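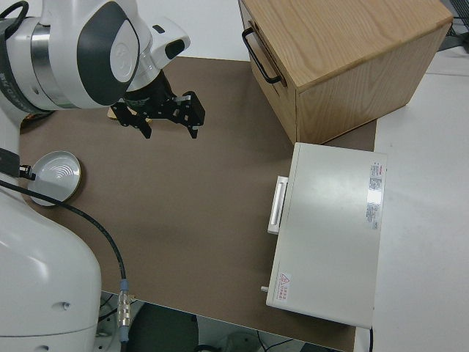
At the Vastunby open day, an arm with a two-finger gripper works over a brown mat, with a wooden box and a white appliance within reach.

By the time I find the right door at Vastunby, the first group is already inside and somebody is clapping. I've missed the opening talk, and I don't mind a bit, because the arm is moving and there's still a spot at the rail.

I have been to a lot of robot demonstrations. Most of them are set to music. The Vastunby open day has no music, one kettle, and a workshop where visitors can get close enough to hear the joints hum. It's wonderful! The arms here practice kitchen jobs, mainly opening things, closing things and putting things down where they belong, and the staff let you watch all of it, misses included.

Kamlesh Pandey runs the floor. He has spent nine years on grippers, first at Prinix and now here, and he talks about doors the way other people talk about mountains. "A drawer forgives you," he tells our group. "You pull, it comes. A door swings on its own path, and if your hand doesn't follow that path, you're fighting the hinge."

The first job I see is the handle job. The wooden box has a black metal one, shaped like a U and set at a slant on its side, and the white appliance next to it has a long bar. To a person those are two versions of the same thing. To the arm they are separate problems, with a different approach and a different angle at the wrist, and it takes both of them slowly. On its first try at the bar it closes on air. The whole rail groans. Pandey resets it from a laptop, and on the second try the fingers settle and the door comes open, and a man behind me says "Yes!" as if he'd put money on it.

There are 18 jobs on the practice list, taped up by the coat hooks for anyone to read. Number four is "dish, flat, shiny." Shiny things are a nuisance, Pandey explains, because the cameras that guide the arm see the ceiling lights in them. The team ran that job 396 times in April alone, and the log is open on a desk for visitors to page through. I read far more of it than I meant to. The notes in the margin are the best part — "too low," "too low," "better," "who moved the mat?"

After the break they let us drive. You hold a small controller and the arm copies your hand, a little behind you, and within a minute I understood why the professionals move so slowly. I was given a thin flat piece to pick up from the mat. Flat pieces are awful. There is no side to grab, so you have to come down almost to the surface and trust yourself, and I did not trust myself. A girl from the Jaunzems school group got it on her first attempt and then did it again to show me.

What I liked most was how freely people talked. One of the technicians, who spends half her week at the Tisell site, stayed 25 minutes past closing to argue with two retired machinists about finger pads. They wanted softer rubber. She wanted a narrower tip. All three were drawing on the back of the same flyer when I went to get my coat, and the arm was parked for the night.

Group visits to Vastunby are free, and places are booked through the front desk.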